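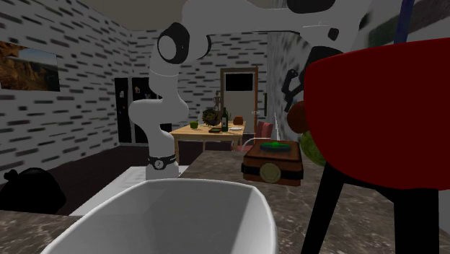 Derport, 10 Nov 2018

About Hukley Kitchen School

Welcome, and thank you for stopping by! We are a small cooking school on the second floor of the old Babalola building in Derport, right above the shoe repair shop (if you can smell onions from the sidewalk, you've found us). We teach everyday home cooking to grown-ups and teenagers, and we've been doing it long enough now that some of our first teenagers are coming back with kids of their own, which makes us feel very proud and a little bit old.

Hukley started with soup. Our founders had been running a lunch counter down by the ferry landing, and people kept asking how the barley soup was made, and it seemed easier to show them than to write it down. So one evening after closing they pushed the tables together and gave a lesson. The next month there were more people than chairs, and by the following winter the lunch counter had turned into a school that happened to serve lunch. We gave up the lunches in the end, but the barley soup is still the first thing every beginner cooks with us.

Our classes are kept to 15 people, working in pairs, and most courses run for five weeks. Beginners learn to hold a knife, cook a pot of beans, roast a chicken and make a decent salad dressing without measuring anything. After that you can go on to bread, to pickling and preserving, or to our Gullanska course, named for the street where our baking teacher grew up and full of the dumplings, braided loaves and poppy seed rolls she learned there. It fills up quickly every time, so please do write early if you have your heart set on it!

We're often asked whether a person needs to know anything before signing up. You don't. We have had students who cooked every night for a big family and students who had never turned on their own oven, and they have generally gotten along just fine at the same counter. Bring an apron, shoes that cover your toes and a container for leftovers. We supply the rest, including the coffee.

The recipe library in the hallway has grown to more than 200 handwritten cards, nearly all of them given by students, and you are welcome to copy out whatever you like before or after class. Please put them back in the right drawer. Desserts are in the bottom one, for reasons that go back to a very hungry toddler.

Sign-up for the winter courses is open now, and our holiday cookie evening will be back in December, with 2 sittings this time so that more of you can come. Gift cards are sold at the front desk, or you can write to us and we'll mail one out with a recipe card tucked inside.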